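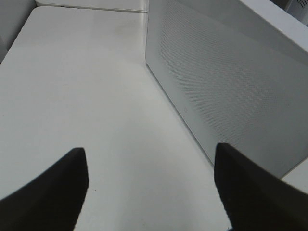
A white tabletop with a smooth matte surface.

Keeping a white table white

I've had a white kitchen table for longer than I've had some of my friends, and every January I get the same question from people who bought one over the holidays and have just met their first turmeric stain. So I'm finally putting all of my table notes on one page. Some of it I learned from my aunt, Jolanta Dudek, who ran a little lunch counter in Hamwood and wiped down more tables before nine in the morning than I do in a month. The rest I learned by wrecking things!

The everyday wipe

Warm water, a few drops of dish soap, and a cloth that's been wrung out until it's barely damp. I do the whole top, then go over it again with a second cloth and plain water, then dry it with an old flannel pillowcase. The rinse is the part I used to skip. Soap left behind dries into a film, and on a matte top you'll see it as cloudy patches when the light comes in low. If your table already looks dull and streaky no matter how often you clean it, try rinsing twice before you buy anything.

Please don't use the green side of the sponge. On a matte finish it leaves shiny little spots, and you can't put the matte back. Same goes for scouring powder and those white melamine erasers, which feel soft but are really a very fine sandpaper. I do use the eraser on the fridge door. Never on the table.

Stains, by what made them

Coffee and tea: baking soda and water mixed to the thickness of yogurt. Dab it on, leave it ten minutes, lift it off with a wet cloth. Don't scrub! If there's still a ring, do it again tomorrow.

Turmeric and curry: wipe up what you can with soapy water, then, if the table can be moved, put it by a sunny window for a day or two. I didn't believe this one until my husband's lentils landed on the table and I'd tried everything else in the cupboard. Turmeric fades in sunlight. In the dead of winter it takes longer, but it still goes.

Red wine and berry juice: blot right away with cold water, then soap. If it's had time to dry, I use ordinary drugstore hydrogen peroxide on a folded paper towel, five minutes, then rinse. Try it on the underside of the table first, and keep it off bare wood edges.

Ballpoint and marker: rubbing alcohol on a cotton ball, working from the outside of the mark toward the middle so you don't spread it around. Fine on most laminate. Not fine on paint or lacquer, where it'll take the color right along with the ink (my poor hall shelf).

Newspaper print, and the blue ink from bread bags: a drop of cooking oil, wait a minute, then dish soap to get the oil off. Bread bags are worst when the table is damp, so dry it before you unpack the groceries.

Candle wax: let it go hard. Ice cubes in a sandwich bag speed it up. Then push it off with the edge of an old plastic loyalty card, holding the card nearly flat.

Know what you've got

All of this depends on the finish, and plenty of people have no idea what theirs is. Look underneath, or at the edge if there's a chip. Laminate usually shows a thin layer over something brown. Painted wood will have a bit of wood grain or brush marks somewhere. If it feels cold and heavy as a gravestone it's probably stone or solid surface, and then leave out the vinegar and lemon juice until you know which, as marble gets eaten by both.

If you've got the leaflet that came with the table, read it. Mine was taped inside the box and I threw it out with the packing, naturally.

Heat and scratches

A folded dish towel is not a trivet. It feels like enough and then you pick up the casserole and there's a pale blister. I keep two cork mats in the drawer closest to the stove, and they get used because I don't have to go looking for them.

For scratches, check the bottoms of your dishes. Run a finger around the foot of each plate and mug, and if one feels gritty, rub that unglazed ring with fine wet-and-dry sandpaper, with a little water, until it's smooth. Our friend Markos Panagiotou makes pots and does this to every single one before he sells it. I bought felt dots for the fruit bowl and the napkin holder too, a sheet of 100 of them, and I've since stuck them on everything in the house that holds still.

Light scuffs that look gray are often not scratches at all. They're metal or rubber rubbed off onto the table. Try the baking soda paste, gently, before you give up.

Wobble

Before you fold up a matchbook, turn the table a quarter turn and see if the wobble goes away. Old floors have dips, and ours has a beauty right in front of the pantry. If it wobbles in every position, tighten the leg bolts with the table upside down on a blanket. Snug them all a little, then go around again. Wojciech, my cousin and Jolanta's son, fixed ours that way in the time it took me to make sandwiches, after I'd put up with it for two years.

Questions from the mailbox

Igor Krajewska wrote to ask about yellowing. If it's the whole top, that's usually age and sun, and cleaning won't do much. If it's only where people sit, it's skin oil and hand lotion, and warm soapy water with a spoonful of washing soda will shift it (wear gloves, rinse well, not for bare aluminum trim).

Kenta Nakajima wants to know if he should wax his. On laminate, no, it just gets smeary and catches dust. On painted wood that's been properly cured, a thin coat of clear paste wax once a year is nice. Put on less than you think you need and buff it longer than you want to.

And somebody in Vonbridge asked about covering the table with clear vinyl. I tried it for one winter. Crumbs got underneath, water got underneath, and when I peeled it up the pattern of my old place mats had come off on the back of it. A cotton tablecloth with a thin pad under it does the same job and you can throw it in the wash. Let the table dry all the way before the cloth goes back on, especially overnight.

Next time I'll do chair seats, the woven kind, so send me your disasters.

Contact | Copyright, all rights reserved | Back to top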